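Wednesday evening went to the small table, mostly to the finish. The top is butcher block, solid planks, and I oiled it in October with two coats of Praker oil. The second coat went on too early. It stayed tacky for 3 days and I had to cut it back with a gray pad and wipe the whole surface down with mineral spirits.

The result is acceptable. Seams between the planks still show faintly, as they should, and the front edge takes the light a bit more than the field does. I rounded that edge by hand with 120 grit on a cork block – a router would have been faster, but mine is still with Jitendra.

What I wanted to know was how the surface holds up to ordinary use, so it has gone back to being the table where everything gets put down. A clear plastic cup, a green bowl, a phone, a tube or small bottle left lying on its side.
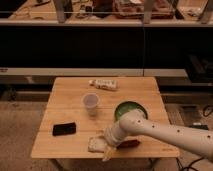 Water is the main test. An oil finish sheds it for a while and then stops, and the ring under a cup is the first sign. I leave a wet cup in place overnight, lift it at 7 in the morning and check against a low lamp. So far there is a slight dulling that goes away by noon. Sunita Solanki used a hardwax product from Rornon on her counter and gets no dulling at all, but she also can't spot-repair it without sanding a full board.

Grease is less of a problem. Buttered toast straight on the wood left a darker patch, which blended in after a wipe with dish soap and almost no water.

Scratches I've stopped recording. Anything with a hard foot marks it, the glazed bowls included, and a dab of oil on a rag hides most of it.

Next job is the underside, which never got a second coat. An unevenly sealed top will cup eventually, and I'd like to have it done before the heating is on full time.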